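**Wednesday, small meeting room, 2 pm**

Present: Anderson Godoy (chair), planning, perception, tooling. Minutes by tooling.
Apologies: Amaral, who sent written comments on item 2.

**1. Last meeting's actions**

The log viewer fix is in. The promised write-up on planner timeouts is not, and has been carried over for the second time. Anderson asked whether it exists in any form. Planning said there are notes.

**2. Trustunen planner, new release**

Planning reported that the new release solved all 1,000 simulated approach problems. Tooling asked how many of those had a shiny surface in them. None did. The simulator draws every panel as flat grey with perfect edges, so the figure tells us the planner copes with the simulator.

Amaral's written comments make much the same point and ask that the 1,000 figure is left out of anything we send to Bistano until there is a matching test on the real arm. Planning thought this was harsh. Anderson agreed with Amaral. The figure stays out.

There was some discussion of whether median planning time, now 170 ms, is worth reporting. It is faster than before, but we have never lost a run to slow planning, and we have lost plenty to bad surface estimates.

**3. Wrist camera and surface estimates**

Perception wants to move to the Skusteck depth filter, which fills gaps where glare has washed out the surface. Tooling objected to the word "fills". The filter guesses from the neighbouring pixels and hands over the guess with the same confidence as a real reading. The planner has no means of telling the two apart.

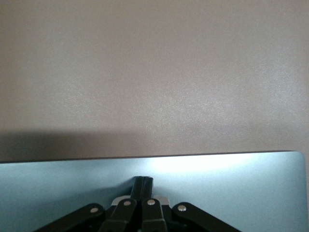
Perception's answer was that a guess is better than a hole, as the planner treats a hole as free space. Several people said that this is a fault in the planner and ought to be fixed there. Planning accepted this, with the remark that it had been written that way at perception's request. The minutes for that decision could not be found.

Agreed to try the filter with a mask marking every filled pixel. If the mask can't be passed through to the planner, the filter doesn't go in.

**4. Finger closing check**

The check reads motor current only. Anderson asked what it reports when the fingers close on nothing. It reports "closed", the same as for a thin part. Tooling will add finger position to the message – a small change, but every recorded log will need converting.

**5. Actions**

- Planning: treat missing depth as unknown. Timeout write-up, in whatever state it is in.
- Perception: filter mask, plus 3 runs with the filter off for comparison.
- Tooling: finger position message and log converter.
- Anderson: reply to Bistano, without the simulator figure.

**6. Any other business**

Perception asked for a demo slot in May. Not agreed. To be raised again once item 3 has results.

Meeting closed 3.10 pm.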